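I've had the Birklow stovetop smoker through a whole summer now, and I'm still finding excuses to use it! It's a plain steel box with a sliding lid, a drip pan and a wire rack, and it makes the best trout I've ever eaten at home.

You put a spoonful of wood dust in the bottom (I like alder), set the rack on top, lay the fish out and slide the lid shut over medium heat. Trout fillets take me 28 minutes. Chicken thighs go longer, and I pull them when they hit 172 degrees – still juicy, with skin the color of strong tea.
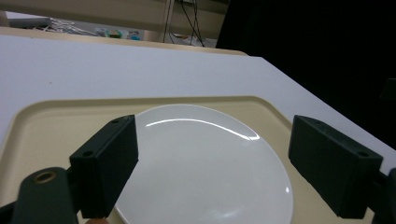
**Jatanport, November**

My favorite thing so far is smoked tofu from a recipe on the back of the Vương wood dust bag: press it, brush it with soy sauce and honey, smoke it for 12 minutes, then let it cool on a big plate before slicing. I made it for a potluck and had to write the recipe out for three people.

Gripes? The handles fold in, and they get hot, so keep a mitt close. The lid sticks until it's been used a few times. And you do need a decent fan, or an open window, because my curtains smelled like a campfire for a good while after the first try.

I paid 104 dollars at Flurkden, the kitchen store down by the ferry, and they carry spare racks too. I'm trying cheese next, with a tray of ice under it, once the nights get properly cold.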